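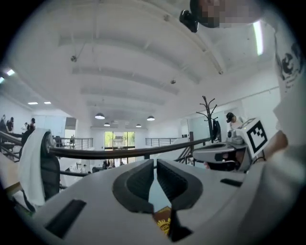 Section 4. Pairing and first grip check

The Tulura kit manual says two hand-held grippers can be set up by one student in five minutes. Our club has never managed that, so plan on 30 and work in pairs. The steps below replace pages 9 to 14 of the kit manual, which were written for an older finger design. Start with something small, like the brown-and-yellow packaged item between the ribbed pads, and leave bottles and tools for later sections. Small packages show up bad pad alignment quickly, and a big object will hide it.

What you need

Two grippers, one marker cube, the club laptop, the hex key from the Bilyk drawer, a soft cloth, and three or four small wrapped items. Matvii Sirko keeps the sign-out sheet. If his sheet and the label on the case disagree, believe the label.

4.1 Check the pads

1. Switch the gripper off. The quick-start card says you can skip this. Don't.

2. Open the fingers all the way and wipe both pads with the dry cloth. No alcohol wipes. The first set of pads we cleaned that way went shiny and stopped holding anything.

3. Close the fingers slowly by hand. The pads should face each other and touch at the same height. If one sits lower, loosen its screw half a turn, line it up, and tighten again.

4. Look down the gap between the pads. A crumb or a scrap of wrapper in there will throw off the zero reading in 4.3.

Caution: Keep your other hand clear of the fingers while you tighten the screw. The spring is stronger than it looks.

4.2 Mount the marker cube

1. Slide the cube onto its post until it clicks. Pull on it gently. Some of our cubes click and are still loose, so the click tells you very little.

2. Check that each printed face is flat and clean. Peeling corners cause bad tracking. Replace the cube and put the old one in the repair box.

3. Hold the gripper the way you plan to use it and make sure your wrist and sleeve don't cover the marker.

Note: Vanau, the tracking program, shows a green light when it sees the marker. It also shows a green light for a second or two after it has lost it. Watch the position numbers. If they freeze while your hand is moving, tracking is gone, whatever the light says.

4.3 Set zero and grip range

1. Switch on and wait for the steady tone. A broken tone means low battery. Charge it fully before going on.

2. With the fingers closed and empty, press Zero.

3. Open all the way and press Max. The screen should read 38. One or two either side is fine. Anything further off, go back to 4.1.

4. Set the grip limit to 12. The default of 30 crushes soft packaging.

5. Pick up your test item, hold it still, and count slowly to ten. Set it down and look at the wrapper for dents.

6. Repeat with the second gripper. Do not copy the settings across, even though there is a button for it.

4.4 Record a short test

1. Stand where you have room to turn. Stay away from railings and stairs, and have your partner watch behind you when you step back.

2. Press Record, pick up the item, move it across your body, put it down, and press Stop.

3. Open the file and scroll to the end. A good test has at least 300 samples with no gaps. Vanau will report "Success" on an empty file, so please look.

4. Save under your team name and the gripper letter.

If it still doesn't work

Restarting the laptop fixes some tracking faults and we don't know why. Swapping the cube fixes others. "Smart Calibrate" has not fixed anything for us yet, and Liudmyla Demchenko has tried it on every gripper in the case. She is happy to be proved wrong — bring her the before and after files if you think it helped.

Teams going to Brillasport in September must finish 4.1 through 4.4 on both grippers before moving on to Section 5. A test from last season does not count, since the pads have been changed.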